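Subject: Re: [small-rooms] Square table, what do you keep on it?
Date: July 7, 2019
To: small-rooms list

Hello all,

Thank you for the answers about the table. I reply in between, as was asked in January by the list rules, and I cut what is not needed.

> We had the same problem in our place at Tostcombe. The table
> becomes the place where everything lands. Do you really need
> the drawers on top of it? I would put them on a shelf and
> leave the cloth free. Also, what cloth is it? Ours was 23
> dollars and the colour went grey after a few washes.

I did think about the shelf. The wall on that side is taken by the water dispenser and I don't want to drill near it. Also the drawer unit is small, only two drawers, and it is light, so I can lift it with one hand when I wipe the table. In the lower drawer I keep the tea spoons, tape and rubber bands. In the upper one there are receipts, and I admit I have not sorted them.

The cloth is from the Lukier shop, the one beside the post office. It is beige and white checks, with one big tan part that has a white flower on it, a kind of daisy. I wash it at low heat and hang it in the shade, and until now the colour has stayed. I paid a little more than you did.

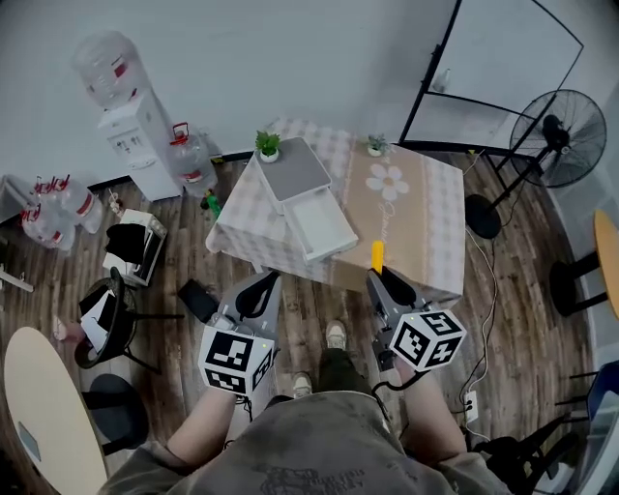 The table with the checked cloth, the two-tier drawers and both plants.

About the plants, somebody asked if they get enough light. The one on top of the drawers is the stronger one. The other, with the pale green leaves, I keep at the back on the right side. I turn the pots when I remember. Each gets 300 ml of water in a week, which is maybe too much for the small one, so if a person here knows better, please write.

> And the water jugs? You said they were under the table.

They were, but my feet were always hitting them. Now they are on the floor by the wall, close to the dispenser. It is not beautiful, but the red caps are easy to see and I don't trip. I asked Sodano if they can collect the empty ones more often, and they answered that they will only come if there are more of them, so I wait.

What I still have not solved is the chairs. The round black one gathers papers, exactly as the table did before. I looked at a folding chair from Hailu, 600 mm wide when it is open, but I think it is too wide for the space on the left. Has anyone used it beside a square table? I would like to know if the legs mark the floor.

Kind regards from the one with the daisy cloth

--
small-rooms mailing list, message 417
To leave the list, send an empty message with "leave" in the subject line.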